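**Co-op notes, January 3, 2024**

Quick one this time, half of us still have the holiday cold and I am typing between deliveries.

First, hours. We are back to the normal ones. Closed Sunday, open late Thursday. The sign on the door still has the December hours on it, ignore the sign. Walter has the new one at home.

Second, box shares. 140 signed up for the winter round, up from 98 in September, so thank you, and also please be patient at pickup. If your name starts with A through L come before four. Everyone else after. Yaneth will have the list at the counter. If you switched from a full to a half and nobody wrote back to you, tell her, a few of those emails went to the old adress and we only found them last week.

Third, the bread. Still no bread. The bakery says the end of the month. I will beleive it when I can smell it.

Swaps: you can trade one thing in your box for one thing of the same size, same as before. Roots for roots, greens for greens. Not eggs. Ask first, please, don't just dig.

Bags. Bring some. Paper ones are ten cents now and we go through a silly number of them. Clean jars too, for the bulk oil, lids on.

Now the vegetables, which is what most of you open this for. Aiguo did the buying this week and went heavy on cabbage, good call in my opinion, it keeps for ages and it's cheap.

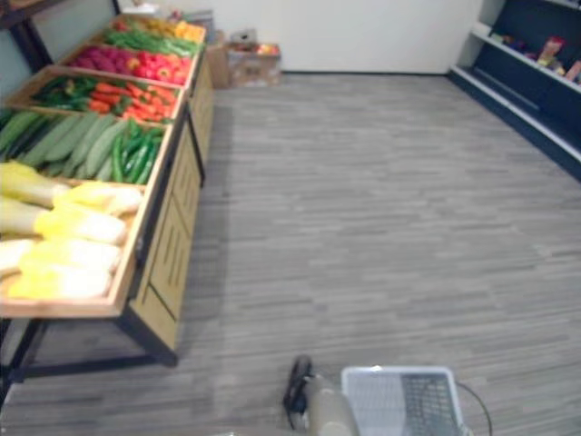 Soup weather, so plan on soup. Start at the near end of the stand with the napa, slice the ribbed white part thin and give it a head start in the pot, then throw the yellow leafy tops in for the last couple of minutes. Slender green chilies are in with the cucumbers, one of those chopped fine wakes the whole thing up. Milagros does hers with ginger and a spoon of miso and says don't salt until the end.

Leftover napa: quick pickle. Salt, an hour, squeeze, rice vinegar, bit of sugar. Good by supper, better the next day.

Kimchi night is back on too, second Thursday, back room, 6:30. Svend is running it. Bring a big bowl and an apron and a jar to take home. Five dollars covers the chili flakes and garlic. Sign up at the counter or reply to this.

Ok, truck's outside. More next week.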